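预计阅读时间:9 分钟
打印本页 | 用电子邮件发送

# Prakier 桌面推块数据集 说明文件

## 概述

Prakier 是一个桌面推块任务的示范数据集,由人遥操作单臂机器人完成,供模仿学习和语言条件策略训练使用。机器人末端装一根竖直的杆,不夹取,只靠杆尖在板面上推动彩色积木。每条示范对应一句文字指令,例如“把绿色星形推到黄色六棱柱旁边”。

当前版本共收录 1079 条示范,其中 317 条带有失败或中途放弃的标记。失败的示范没有删掉,放在同一套目录里,用字段区分。需要只用成功示范的,请按下文“筛选”一节操作。

数据由 Strazds 实验室采集,标注工具用的是内部项目 Davow,训练基线的代码在 Ralley 仓库。数据集维护人为 Liis Rimkutė。

## 适用范围

适合的用途:

- 行为克隆、扩散策略等离线模仿学习方法的训练和比较
- 语言指令与平面推动动作的对应关系研究
- 失败检测、进度估计
- 视觉表征的预训练或微调

不适合的用途:

- 抓取、堆叠、插入类任务。所有示范里末端都没有夹持动作,动作空间也不含开合
- 接触力建模。没有装力传感器,关节力矩记录的噪声较大,只作参考
- 杂乱场景下的泛化评估。板面上除积木外不放别的物体
- 任何直接上机部署。基线策略没有做过安全方面的验证

## 目录结构

解压后根目录下有以下内容:

 episodes/ 每条示范一个子目录
 meta/ 指令表、分割表、相机标定
 scripts/ 读取与检查脚本
 CHANGES.md 版本变更
 LICENSE.md 许可条款

每个示范子目录内包含:

 rgb.mp4 彩色视频
 state.parquet 关节角、末端位姿、时间戳
 action.parquet 遥操作指令,已与视频帧对齐
 info.json 指令文本、操作员编号、结果标记

操作员编号是匿名的,与真实姓名的对应关系不随数据发布。

## 字段说明

info.json 的主要字段:

**instruction**:指令原文,中文。同一个目标可能有不同说法,采集时由操作员从指令表中抽取,不做统一改写。

**instruction_en**:英文译文,先由机器翻译,再由人工核对。形状名称以指令表中的对照为准,早期版本把“三棱柱”译成 pyramid 的错误已经改正。

**outcome**:取值为 success、fail、abort。abort 表示操作员主动中止,通常是杆尖把积木推到了板边,继续下去会掉落。

**target** 与 **reference**:被推的积木和参照积木,用颜色加形状表示,如 green_star。指令只涉及板面区域时,reference 为空。

**ambiguous**:布尔值。指令中的描述在初始布局下对应不止一块积木时为真。同色同形的积木可能同时出现在板面上,此时“红色圆柱”这样的说法无法唯一确定目标。处理办法见“已知问题”。

**layout_id**:初始布局编号。布局编号相同的示范,积木初始位置接近,但由人手工摆放,不能当作完全一致。

动作字段是末端在板面平面内的位移,以机器人基座坐标系表示,单位为米。高度方向由控制器保持,不属于动作的一部分。原始遥操作信号没有做平滑,如果训练时需要,可以用 scripts 目录下的滤波脚本,默认参数与 Ralley 基线一致。

## 采集过程

示范在同一个工位上采集。工作台面上放一块木板作为推动平面,积木摆在木板上。每条示范按下面的顺序进行:

1. 操作员从指令表抽取一条指令,确认目标积木在板上。
2. 末端回到起始位姿,杆尖悬在板面上方。
3. 按下记录键,末端降到工作高度,开始推动。
4. 目标到位后抬起末端,再按一次结束记录。
5. 在 Davow 里填写结果,必要时写一句备注。

抬起和下降的过程也保留在记录里。如果策略只需要平面内的推动部分,请用 state.parquet 中的 phase 列裁剪,phase 为 1 的行是推动阶段。

每次更换布局后,要先拍一帧静止画面,用台面上的基准标记核对相机位置。标记检测失败或者偏移超过阈值时,当天的采集暂停,重新标定之后再继续。标定文件按时段存放,info.json 的 calib 字段指向对应文件,不要混用。

采集分为 4 个批次。第一批只用于调试流程,其余批次的指令表和布局逐步增加。批次号写在子目录名的前缀里。第一批中的操作员还在熟悉设备,轨迹停顿较多,时长也偏长,训练时可以降低权重,我们的基线没有这样做。

## 物体

积木为塑料小件,颜色有红、蓝、黄、绿,形状包括方块、圆柱、三棱柱、六棱柱和星形。并非每种颜色都有全部形状,完整组合见 meta/objects.csv。积木在板上可以直立,也可以侧放,摆放姿态记在布局表中。侧放的积木受推后可能滚动或翻转,这类示范的失败比例高于其他示范,没有从数据中剔除。

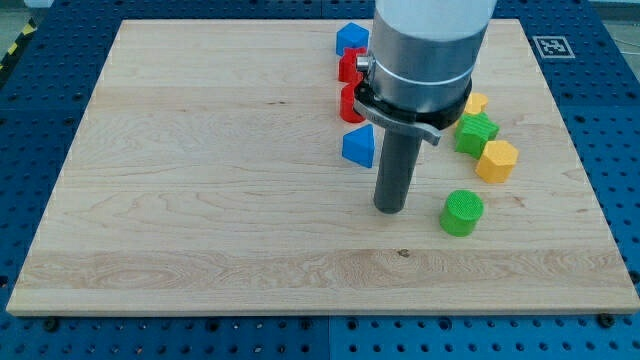 图 1 推块工位:木板上的彩色积木,杆状末端位于板面上方。

## 分割与筛选

meta/splits.json 给出训练、验证和测试三部分。分割按 layout_id 进行,同一布局的示范不会跨越不同部分。请不要按示范随机打乱重新划分,那样测试集会与训练集共享布局,得到的数值偏高,也无法与基线比较。

只取成功示范并去掉指令有歧义的部分:

 python scripts/filter.py --outcome success --drop-ambiguous

脚本不改动原始文件,只输出一份示范清单。读取脚本的 --list 参数可以接收这份清单。

## 质量检查

每条示范入库前过一遍自动检查,项目包括时间戳是否单调、视频帧数与状态行数能否对上、末端是否超出工作区。未通过的示范直接退回,不计入总数。

结果标记由采集时的操作员填写,之后抽查了 500 条,由另一人只看视频重新判断。两次判断不一致的,由维护人看过视频后定为最终值,原先的标记保存在 outcome_raw 字段。没有抽查到的示范,两个字段相同。

“到位”的判断标准是目标积木与参照积木之间没有明显空隙,或者目标完全进入指令所说的区域。这个标准有主观成分,尤其是“旁边”和“靠近”这两类说法。做自动评估时,建议自己设定距离阈值,并在结果中注明。

## 已知问题

- 臂的末端会遮挡一部分积木,杆和夹环附近最明显。靠近板后侧的小积木有时整段推动过程都看不全,依赖单帧检测的方法在这里容易漏检。
- 指令有歧义时,操作员推的是离末端较近的那一块。这条约定从第二批开始执行,第一批没有统一做法。
- 8 月采集的部分视频曝光偏高,黄色积木的顶面接近过曝,颜色增强的幅度不宜太大。
- 木板的纹理在所有示范中基本相同。有一版策略在换了板面之后成功率明显下降,目前怀疑是模型利用了木纹来定位,还没有做对照实验。
- 少数示范的结束键按得早,末端尚未抬起,phase 列因此缺少收尾的一段。检查脚本会给出警告,不会报错。

## 许可与反馈

数据可用于研究和教学,再分发时请保留本说明文件和 LICENSE.md。商业用途需要事先取得书面同意。

发现标记错误,请在 Ralley 仓库提交问题,写明示范编号和大致时间点。指令译文的修改建议也走同一渠道,不必附视频。修正集中在下一个版本发布,已经发布的版本不再改动文件内容。

打印本页 | 用电子邮件发送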